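## 3. The burial ground at Parri and its second life

It is easy, walking through the lower town today, to pass the Parri burial ground without giving it a second glance, and we must admit that on our first visit in July we did exactly that. The gate stands back from the lane, between a bakery and a row of garages, and the wall is so thickly grown with ivy that it could belong to any old orchard. Yet for the families of the Woder quarter this was the only place where their dead could be laid to rest, and the parish rolls, patchy as they are, name 300 people buried there before the ground was closed.

The stones themselves have had a hard time of it. Only 84 are still upright, most of them along the eastern wall, where the soil is drier and the limes give some shelter. Another 55 lie flat or lean against their neighbours, and we are grateful to Veronika Borbély for letting us use her notebooks, in which she copied many of the inscriptions while they could still be read. Her spelling of the family names differs from that in the rolls in a good many places, and we have kept both forms in our tables - a little clumsy on the page, perhaps, but kinder to anyone looking for a great-grandmother.

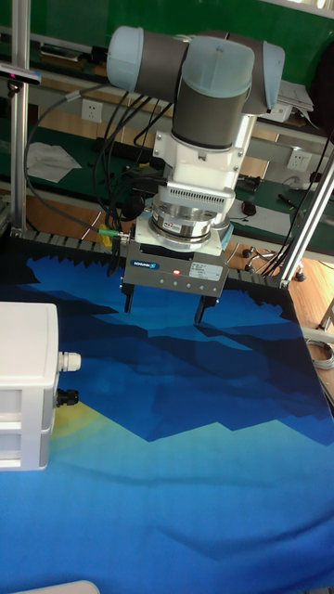
*Figure 3. Gripper on its force-torque sensor, beneath the arm.*

### 3.1 Who was buried where

Older guidebooks repeat the story that the rich lay near the gate and the poor at the back. We should have liked this to be true, as it makes for a good tale, but the rolls give it very little support. The Stiller family, who owned the dye works and paid for the wall, are spread across the whole ground, with two of their children beside a carter and his wife in the far corner. What seems to have mattered far more was the year of death. Rows were opened from the north and filled in turn, and a widow who outlived her husband by 20 winters might well end up on the other side of the path from him.

There are exceptions, of course. Seren Kneath has pointed out to us that the teachers of the small school beside the well were nearly all placed together, whatever the year, and that later burials were fitted carefully around them. We have no written rule to explain this, though a letter from one of the pupils speaks fondly of "our masters' corner", and asks that the grass there be cut before the autumn feasts. The corner is still the best kept part of the ground, and on both of our later visits we found fresh pebbles on the stones.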